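Search this site
Enter keywords
Go

Kinholm 4 Wireless Controller

The Kinholm 4 is a wireless game controller made by Flenton for people who play on a console in the living room and on a computer at a desk. It connects over Bluetooth or through the small USB receiver in the box. It replaces the Kinholm 3, which went out of stock in April.

Page updated 22 May 2018

What changed from the Kinholm 3

The shape of the grips is the same. The sticks are new. Owners of the older model wrote to us about the left stick drifting after a year or so of heavy use, and we moved to a different part with a stiffer spring. It feels tighter for the first few days. You can turn the dead zone down in the settings program if you want the smaller movements to register.

The directional pad is now a single piece and sits slightly higher. Players who mostly use it for fighting games and older platform games asked for this. The four face buttons have a shorter travel and make less noise. The shoulder buttons have not changed.

The rechargeable pack is built in. The Kinholm 3 took two AA cells, and we know some of you liked that. If you would prefer to keep using loose batteries, the Brerkcombe controller is still sold and still takes them.

Range and connection

We rate the wireless range at 300 inches, or 25 feet, with a clear path between the controller and the console. Walls, metal shelving and a busy Wi-Fi router will shorten it. If the console sits inside a closed media cabinet, use the receiver on an extension cable and bring it out to the front. 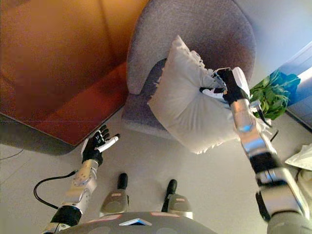 Bluetooth is the easier choice for portable systems and phones. The receiver has less delay and is what we suggest for racing and rhythm games. You can pair the controller with both and switch by holding the Home button and pressing left or right on the pad. It remembers the last device it was used with and looks for that one first.

Only one controller can be paired to each receiver. For a four-player game you will need four receivers, or you can mix them – two on receivers and two on Bluetooth works well on most consoles.

Settings program

The program runs on Windows and Mac. It lets you reassign any button except Home, adjust the sticks and triggers, turn the rumble down or off, and save up to four profiles on the controller itself. Profiles stay on the controller, so you can set it up on a computer and then take it to a console that has no such menu.

Razia Pirzada on our support desk has written a set of starting profiles for common types of game, including one for left-handed play and one that puts every action on the right side. They are in the program under Shared Profiles. Load one, change what you like, and save it under your own name.

Firmware updates go through the same program. Plug the controller in with the cable before you start, and leave it plugged in until the light stops blinking. Updating over Bluetooth is not supported.

Specifications

Model number: 306
Weight: 8.6 ounces
Connection: Bluetooth, USB receiver, or USB cable
Cable length: 66 inches
Wireless range: 300 inches
Saved profiles: 4
Rumble: two motors, adjustable
Headphone jack: yes, with cable or receiver only
Colors: black, white, dark green

In the box

Kinholm 4 controller
USB receiver
USB charging cable
Printed quick start sheet

The charging stand is sold separately. The Kinholm 3 stand does not fit.

Known issues

Some games show the wrong button names on screen when the controller is connected over Bluetooth. The buttons still work. Switching to the receiver fixes this in most cases.

The headphone jack gives no sound over Bluetooth. This is a limit of the design and will not be changed by an update.

Siddiqui arcade sticks and the Kinholm 4 can be used on the same computer, but they should not be in the settings program at the same time. Unplug one, save your changes, then plug in the other.

Returns and repairs

Unused controllers in the original box can be returned for a refund. Stick and button faults are repaired under warranty – send the controller without the cable or receiver, and include a short note saying which game you were playing and what went wrong. Please save your profiles to a computer before you send it, as repaired controllers come back with factory settings.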